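Likon Home Forum > Laundry and Linen > White cotton tablecloths going yellow

Posted July 13, 2026

gondal_jo
I've got two white cotton cloths that have gone yellow along the folds. They were clean when I put them away in May. I've washed them at 30 with ordinary powder and it's made no difference. Is it worth going hotter, or are they done for? I'd like something like the cloth on the table in this one.
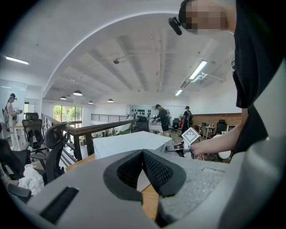 tinpegs
30 is far too cool for cotton that's been stored. Soak them overnight in oxygen bleach and then wash at 60. Don't use chlorine bleach, it can make yellowing worse.

Plolell829
Disagree about the 60. If there's any starch left in the cloth, rinse that out first in cool water. Mine came up fine with a 24 hour soak and a 40 wash.

tinpegs
Starch comes out perfectly well in a hot wash. I've done it that way for years.

gondal_jo
No starch on these as far as I know. I'll try the soak first. They have to be ready for a lunch at work, and the floor there is plain planks, so at least I'm not worried about drips. 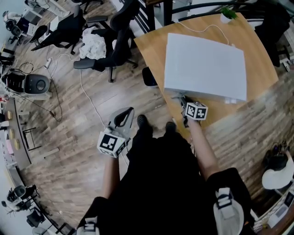 Re: Storing them afterwards

udum_attic
Whatever you do, don't fold them back along the same lines. Roll them round a tube with acid-free paper. And rinse twice – leftover detergent yellows in the cupboard.

gondal_jo
Thanks. I've got a grey knitted one as well, same sort of knit as this. 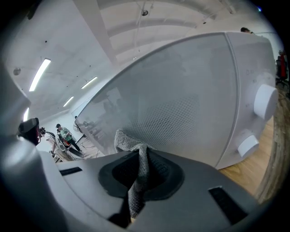

It's wool mix, so I assume the soak is out. The label has faded and I can only make out the hand wash symbol.

tinpegs
Keep it well away from oxygen bleach. Cool water, wool wash, dry it flat.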